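Open Afternoon at Stistard: Photos

In May we opened our workshop at Stistard for one afternoon, and over 70 people came to see us. Many were neighbours who pass our door every day and never knew what we do inside.

Sivaprasad Rai gave the welcome and spoke for 40 minutes, which was longer than planned, but the questions were very good. After this the visitors went in small groups to the kitchen table, where the Verkari team explained how a robot arm is taught to work with a household microwave. The children had many ideas for what it should cook next.

Tea and cakes were kindly given by Achari - thank you again. We also collected 3,000 rupees for the school library.

More photos will be added when we receive them from our guests. The pictures here are from the kitchen table.

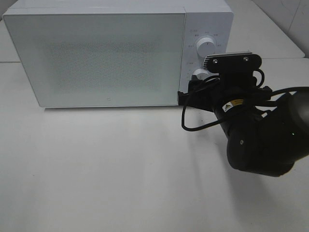 The arm at the control panel.
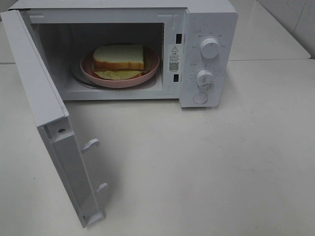

Door open, with the sandwich on its pink plate.
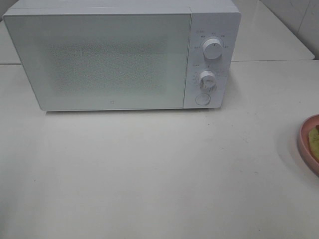 Last picture: door closed - the pink plate is at the far right.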